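Workshop notebook, Gristdale unit
September, first entry

Obstacle course back from the school fete. Rolled out on the clean tarp at 8:10 am, blower on, up to pressure in the normal time. Left it running through the morning to find the leak the crew reported.

Soap test along the left wall, base seam first. Bubbles at the third baffle in from the entrance end, a slow line as long as my hand. No bubbles at the zip once the flap was pressed down properly. The crew had the flap folded under, so part of what they felt was just the zip.
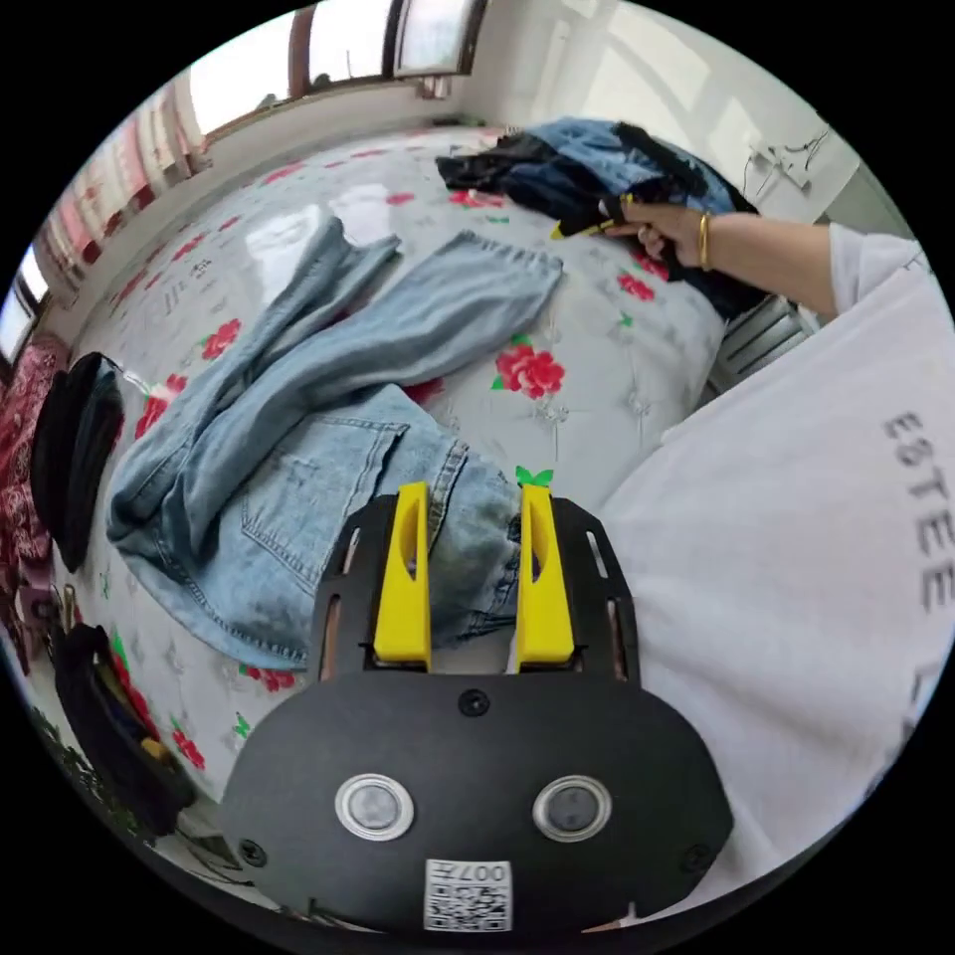
Posted by Paloma Ostrowski | Workshop log | September

Deflated and opened the seam from the inside. The old thread has gone fuzzy where it rubs the baffle tie. Cut back to sound stitching both ways, double row, overlapped the ends. Patched the tie point with an offcut from the old Dranard slide, the red stuff. It doesn't match but it faces inward.

Let the adhesive cure until after lunch. Reinflated at 2:30 pm. Soap again on the same run: two pinpricks near the needle holes, which is what sewn seams do, no line. Calling it fixed. Leilani wants it left up for an hour with weight on the steps before it goes back on the hire list, so that's tomorrow.

Blowers

Semton blower no. 2 is noisy again. Took the intake guard off and found grass packed behind it, plus half a balloon. Cleaned, spun by hand, still a tick once per turn. Bearing, I think. Imani had the same tick on the other one last season and ran it until it seized at a party, so I've tagged this one OUT and put it under the bench. Please don't take it because it's the nearest one to the door.

Replacement bearing ordered from Nakamura. If it comes with the wrong bore again, send it back and don't try to sleeve it.

Extension leads: all tested except the 60 ft one, which was out on a van. It needs doing before Kátia takes it to the next job.
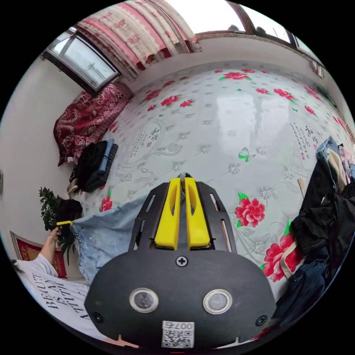 Bed with floral sheet.

Anchors

Counted stakes for the big slide and came up 2 short of a full set. Xiomara checked the van and the side pockets of the slide bag and they aren't there. Took spares from the bin. The spares have the older hook end, they hold fine but the strap has to go on from the other side. I've put yellow tape on them.

Sandbags for hard standing are all in. One has a split corner and is leaking onto the shelf. Rebagged it inside a second sack for now.

Slide, climbing side

Foot loops on the climb are worn through the outer cover at the fourth and fifth steps. The webbing underneath is good. I tried the new vinyl cement on a scrap first, peeled it after an hour, and it lifted clean off, so either the scrap was greasy or the tin is old. Wiped a second scrap with solvent and tried again. Held. So wipe everything, even when it looks clean. Both loops covered and clamped overnight.

To do
Weight test on obstacle course, Leilani
Unclamp foot loops, check edges
60 ft lead, test and label
Bearing for no. 2 when it arrives
Ask the office for another tin of cement and more soap
Dry the underside of the castle before rolling, it still smells from the last wet weekend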